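# Glossy picture book covers going tacky and sticking together on the shelf

Posted in: Paper, Books and Storage

**shelfdepth_30**

I keep a lending shelf of children's picture books, 147 at present, in a ground-floor room. Most have glossy laminated covers. Over the winter they were packed upright in lidded plastic bins (Kistent, the medium size with the clip handles). When I unpacked them in March a number of the covers were tacky to the touch, and neighboring books had stuck together. They separate with a small peeling noise. So far only one has lost any of its printed surface, a patch the size of a thumbnail on the back.

The tackiness is worse on books that had price stickers or shelf labels at some point, but it is also present on a few that never had a label. The pages inside are fine. No mold that I can find, no musty smell. 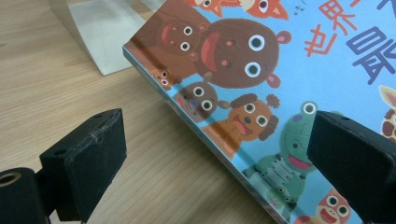

*One of the glossy ones, on the table.*

I need to know three things. What is the sticky layer, how do I take it off without dulling the gloss, and can the books go back in the same bins next winter? I have a bottle of Praltel label remover but the back of the bottle says nothing about laminated paper, so I have not opened it.

---

**foldandpress**

You most likely have two separate problems.

The first is label adhesive. Pressure-sensitive adhesive softens and creeps with time, and it transfers to whatever is pressed against it. That accounts for the books that had stickers, and probably for the unlabeled ones that were stored next to them. Check whether the tacky area on an unlabeled cover lines up with the label position on its neighbor. If it does, that is your answer for that book.

The second is blocking, the term for two smooth coated surfaces bonding under pressure. A tightly packed bin supplies the pressure. A closed lid holds moisture in and makes it worse. Blocked covers feel slightly grabby over the whole area and leave nothing on your finger. Adhesive leaves a residue you can roll into crumbs.

For adhesive residue:

1. Lay the book flat on a clean, hard surface. Crumbs underneath will mark the lower cover when you press.
2. Roll off what you can with a clean fingertip or a white vinyl eraser. Work from the outside of the patch inward so you don't spread it.
3. Put a little isopropyl alcohol on a cotton pad. The pad should be damp. If you can squeeze a drop out of it, it is too wet.
4. Test on the back cover near the spine. Look at the pad for color and at the cover for a dull spot. If you see either one, stop.
5. Wipe in one direction, turn the pad often, and keep well away from the open page edge. Bare paper wicks solvent and will cockle.
6. Dry with a soft cloth and leave the book standing slightly open until the smell is gone.

For blocking, there is nothing to remove. Wipe with a barely damp cloth, dry, and let the covers air separately. The grabby feel should fade. If it doesn't after 14 days, the coating itself is breaking down and cleaning won't fix it.

I would leave the label remover closed. Many of those products are citrus or petroleum oils. They are fine on glass jars, but on a book the oil can get under the film at the corners, and the stain in the board is permanent.

On the bins: the bins are usable, the packing density is the issue. Leave enough slack that you can pull out any book with two fingers, and put a sheet of plain uncoated paper between glossy covers. Don't use wax paper. Keep the bins off the floor, and if the room is damp, leave the lids unclipped.

---

**tinlid**

baby powder. dust it on, wait, brush it off. did all of ours and they stopped sticking

---

**quarterbound**

Powder hides the tack, but it packs into the hinge and turns gray there. I would only use it on a book you are about to discard.

Two additions to the long reply above. First, check the bins too. I had a set of Petersen bins with a soft gasket in the lid, and the gasket left a faint sticky line on every book tall enough to touch it. The line was straight and at the same height each time, so it was easy to identify. If your residue forms a line along the top edge, look at the lid.

Second, for two books that are still stuck, don't pull from the corners. Slide a strip of silicone baking paper in from the spine side, where the covers are stiffest, and work it across slowly. It takes a few minutes per pair – longer if there is a label in between.

I run a larger collection, a little over 1,000 volumes, and we gave up on closed bins for anything laminated. Ours stand on open Clusteck shelving with a cotton sheet over the front in winter. They get dustier. They don't block.

---

**shelfdepth_30**

Checked the label positions. Four of the unlabeled books match their neighbors exactly, so those are transfer. The remaining ones are grabby all over with no residue, which fits blocking. No line from the lid.

Alcohol test on one back cover: no color on the pad, gloss unchanged. I will do the rest in batches and repack with paper between.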